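Workshop tips: keeping a folding bench in order when a machine shares the work

These notes come from the linen and small garment room at Festwood, where we sort, fold and pack for nurseries and small guest houses. Part of the folding has been done by machine since June, and the people on the benches now spend a good share of the day showing it how a thing is folded, with a gripper in each hand, and checking what it has done. Most of the tips apply to any room where cloth is handled on a table.

1. Clear and wipe the table first

Bare wood is easiest to work on. Use a dry cloth, then a barely damp one, and wipe along the grain. Lint and crumbs collect wherever the hands work most, so go over that patch again after every batch. Don't use polish. It makes cotton slide and leaves a mark on white fabric.

Put the piece you will need next to one side and leave the middle free. A quilted item can wait at the far corner, where it won't get dragged along by a sleeve.

Wipe the gripper pads at the same time as the table. They are black and dust shows on them quickly. A soft dry brush gets into the screw holes. Look at the brass-coloured rings on the arms while you are there, and if there is thread wound near one, pull it out with tweezers.

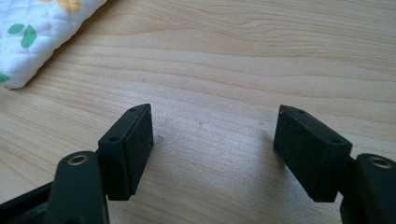

2. Sort before you fold

The Dritia folding unit does best with a run of the same thing. We sort into small shirts, bibs, pillowcases and quilted pieces, and send them through in lots of 20. Mixed lots used to be fine when it was all done by hand, as you simply changed your fold. Now a mixed lot means somebody standing over the machine and taking pieces back out.

Anything with ties, loose buttons or a torn hem stays with a person. Put it on the mending shelf straight away.

3. Fold slowly when you are showing the machine

Most of us fold a shirt without thinking, and fast. With grippers you have to slow down. Take hold well in from the edge of the cloth, lift a little, lay it over, let go, then move back before starting the next fold. If a sleeve drops out, leave the piece, open it out and begin again. Patching up a bad fold halfway teaches a bad fold.

Coloured trim is useful for lining up. Match collar to collar and hem to hem by the edging, and ignore the print.

4. Keep the bin on the same side

Choose left or right and stick to it for the whole shift. A bin with handle holes at the short ends is easy to carry off when full. Check the bottom before each lot, as a stray sock in there spoils the count. Wash the bins on Sunday with washing-up liquid and let them dry upside down. 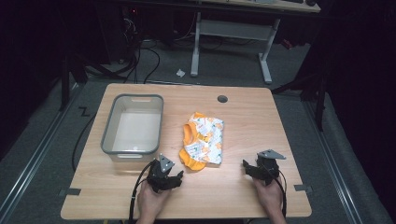

A shirt doesn't need to be perfect before it goes in. It needs to be flat enough to stack and the right way up for the packer. The Pletusau guest house order has 361 pieces in it, and time spent smoothing every one is time lost at the packing end.

5. Mind the cables

Let the gripper cables hang down clear of your wrists. Check them before you turn to reach for something. Leads on the floor should go round behind the table, and scraps of paper should be picked up before they end up under a shoe.

6. Change places often

This has been the biggest change for the people here. Hand folding uses the shoulders, and holding grippers uses the thumbs and wrists. We swap every 44 minutes, which fits the length of a machine run, and nobody does more than 6 turns in a day. Between turns, do something with open hands such as labelling or mending.

The jobs have shifted as well. There is less plain folding and more sorting, checking and mending, and new starters need longer to learn the room. Some of the older hands miss the steady rhythm of a folding day. Others are glad to be rid of the pillowcases.

7. Write down what goes wrong

Keep a pad by the packing shelf. Note the kind of garment and what happened, for instance "bib, strap caught" or "shirt, sleeve left out". Two or three words will do. We go through the pad before the Liepiņa collection goes out, and the next day's sorting is set from it. If the same fault turns up again, take that garment off the machine and fold it by hand until it has been shown properly.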